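# Motudia 13 Practice Net

The Motudia 13 is a portable hitting net for softball and baseball, built for fields that don't have a cage and for yards that barely have room for a tee. The hitting face is 8 feet wide. It packs into one long bag with a shoulder strap and it goes up without tools. We've been stocking it at Jurnevwood since spring and it has been on the grass behind our store nearly every evening the weather let us put it there.

**What comes in the bag**

- Net with sewn-in ball pocket
- Steel base, two pieces
- Fiberglass poles, shock-corded
- Three ground stakes
- Strike zone target with clips
- Carry bag

The base opens flat and locks with a push pin on each side. Slide the poles into the sleeves before you stand anything up, then bend them back into the base one at a time. The first time you'll wonder if you're about to break something. You're not! The poles are supposed to feel that tight, and it's the tension that keeps the ball from punching through to the fence behind you. After a few tries it's a very quick job, and my niece (she's in sixth grade) can do it alone.

Balls hit into the middle drop into the pocket and mostly stay there. Balls hit off the end of the bat into the side panel tend to roll out the front, and that's true of every pocket net I've used. If you set up on a bit of a slope with the net on the uphill side, expect to chase a few more.

## For hitters

This is where the net really shines. Soft toss, front toss from behind a screen, tee work - all of it. Set the tee about a bat and a half from the face of the net, no closer, or a hard line drive will push the mesh back into the base bar and you'll hear it clang. The mesh is knotted, with a heavier double layer behind the target. Our demo net has taken a full season of fast-pitch hitting from the high school kids and the only wear I can find is some fuzz along the bottom seam.

I like it best for the opposite-field drill. Turn the tee so you're facing the right-hand upright (left-hand upright for lefties) and try to put ten in a row inside the target. It's a lot harder than it sounds and the kids get loud about it. You can see the ball all the way into the mesh, so there's no arguing over which ones counted.

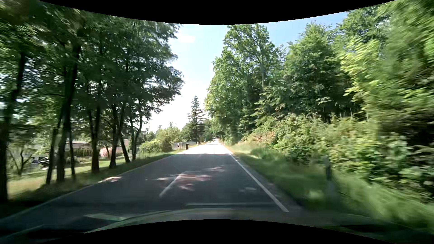
Larasati Sitompul

## For pitchers

The strike zone target clips on at two heights, one for the younger age groups and one for high school and up. It's a plain red border with four corner pockets. You can throw at the whole zone or fold the middle flap up and work only the corners. Windmill pitchers will want the lower clips, and I'd add the extra stakes too. A rise ball that misses high catches the top pole, and an unstaked frame will walk backward on you a few inches at a time until you're pitching a longer distance than you thought.

Put a scrap of carpet in front of the base if you're on dirt. Balls in the dirt skip under the bottom bar otherwise.

Catchers can get something out of it too. Lay it at second base distance and throw down to the low corners. Coach Subramaniam over at the middle school started doing this with her catchers and bought a second net so they wouldn't have to wait on the pitchers.

## How it compares with the Tirkisska

We carried the Tirkisska frame net for years and still have a few. It's a square steel frame with the net hung on bungees, and if you plan to leave a net standing in one place all season, it's still a very good choice. It's stiffer in wind and the bungees are cheap to replace. But it's heavy, it takes two people, and the corner joints get sandy and stick. The Motudia is the one I'd pick for a team that moves between fields or for a family that needs the yard back by dinner.

A couple of things I'd change on the Motudia. The bag zipper is a little small for the size of the bag, so go slow around the corner. And the stakes that come with it are fine in soft ground but bend in hard-packed infield clay. A longer set of plain steel tent stakes fixes that for a few dollars.

## Care

Shake it out before you roll it. Don't leave it bagged wet, even overnight, or the mesh picks up a smell that is hard to get rid of. Hose the base off if you've been on a limed field. Store the poles straight if you have the room - they'll take a slight curve if they sit bent all winter, and then they fight you in the spring. If a mesh knot lets go, tie it up right away with the repair cord (we sell it by the yard at the counter) and it'll hold just fine.

## Price and pickup

$92 with the target included. Replacement nets, poles and targets are sold separately, and we keep poles on the shelf because those are what people lose. Team orders of 3 or more ship together, and we'll write the team name on the bags in paint marker if you ask.

The one behind the store is there to be used. Bring your own bat and glove, we have balls. We'll have it set up through the end of November if the ground stays dry enough, and after that it moves into the back aisle, where you can throw into it but not hit.

Page updated October 6, 2012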